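I had meant to write this up in December, when we got the second pair of grippers, but then the heating went in the workshop and I spent most of my evenings in a coat looking for the boiler manual, so you are getting it now instead. Put the kettle on, it's a bit of a ramble.

Those of you who have been reading for a while will remember that we started out with the Bammont fingers, the soft ones with the ridged silicone pads. I was terribly fond of them. They'd pick up a satsuma and put it down again without a mark on it, and visitors always wanted a go. The trouble came when Noemí Contreras suggested we try stems. A stem is a horrid little thing to pick up off a flat table! It's thin, it rolls, and there is hardly any gap underneath to get a finger into. The Bammont pads are simply too fat at the end, so they'd come down either side, squash themselves against the table top and close on nothing at all, very gently.

So we borrowed a set of plain black parallel grippers from Nataša Tomić, who had them left over from the Zoseslow job, and I printed some narrower tips for them. I'm on version 5 of those tips now (please don't ask what happened to version 3). They look rather severe next to the soft ones, and I didn't expect to like them, but over 200 tries at picking up a single rose by the stem they managed 30 more clean lifts than the Bammonts did. I did every one of those tries myself with a mug of tea going cold beside me, so I feel I've earned the number.

Where they do less well is with the heads. If the arm comes in too high it gets a faceful of petals, and artificial petals are slippery and spring back at you. Leaves are worse still, as they lie over everything and the wrist camera can't see the stem underneath. Noemí thinks we should come in lower and from the side. I think we should tilt the camera down a bit more — we've agreed to try both and be civil about it.

For the two-arm comparison I've gone over to a whole row of flowers, which gives each side its own end to start from and a nice mixture of thick heads and thin ones.

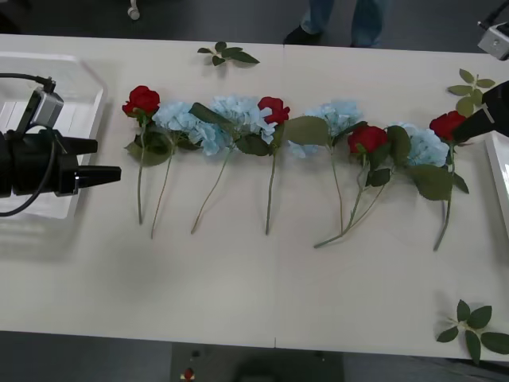
Roses and blue hydrangeas laid out in a row, with a gripper at either end.

The controller is still the old Cato box, and I know several of you have written to say I ought to move on. It does everything I ask of it, though it takes an age to start up and the fan sounds like a hairdryer. Nataša swears by the Begović one and has offered to bring hers over. It costs 594 pounds new, so I'd want a good long play with it first.

Next time I'll put up the files for the tips, once I've sorted out the screw holes, which are a shade too tight on the left-hand one.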